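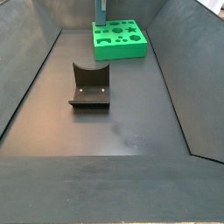
Fixed Electrical Installation: Periodic Inspection Checklist

Site: Deltside Community Workshops, Units A and B
Contractor: Osei Electrical Services
Date of inspection: June 20, 2026
Report reference: 439
Previous inspection: February, by Brernar

Each item is marked Satisfactory, Improvement Needed, Not Inspected or Not Applicable. Comments are given where the inspector considered them necessary.

1. Incoming supply and main switch
Satisfactory.
Comment: Main switch operates freely and is clearly labelled. The supplier's seals were intact and were not disturbed.

2. Earthing and main bonding
Improvement Needed.
Comment: The bonding clamp on the water pipe in Unit B is sound but has no warning label. A label should be fitted at the next visit. The gas bonding is in order.

3. Distribution boards
Improvement Needed.
Comment: The circuit chart in Unit A does not show the socket circuit added after the previous inspection. There is one open blanking space on the lower row of the Unit B board. A blank was fitted before the inspector left the site.

4. Residual current devices
Satisfactory.
Comment: All devices tripped within the permitted time. The occupier is reminded to press the test button every six months and to write the date on the card inside the cupboard door.

5. Socket outlets
Improvement Needed.
Comment: 2 outlets in Unit B have cracked front plates and have been switched off at the board. They are not to be used until replaced. Extension leads should not be run beneath the mats.

6. Fixed heating
Satisfactory.
Comment: The Turach wall heaters were tested for earth continuity and insulation resistance. Air inlets were clear. Stored goods must be kept at least 30 cm from the front of each heater.

7. Lighting
Satisfactory.
Comment: One lamp in the Unit A corridor has failed — replacement is a matter for the occupier and does not affect the result.

8. Emergency lighting
Not Inspected.
Comment: Covered by a separate agreement. The log book was not available on the day.

9. Outdoor equipment
Not Applicable to Unit A. Satisfactory for Unit B.
Comment: The isolator for the outdoor fan is within reach and can be locked off.

Overall result
Satisfactory for continued use, subject to items 2, 3 and 5. The estimated cost of the remaining work is over £871, excluding VAT. A written quotation will be issued separately — no work will begin without the occupier's signed acceptance.

A copy of this checklist must be kept with the distribution board records and shown to any contractor before work starts.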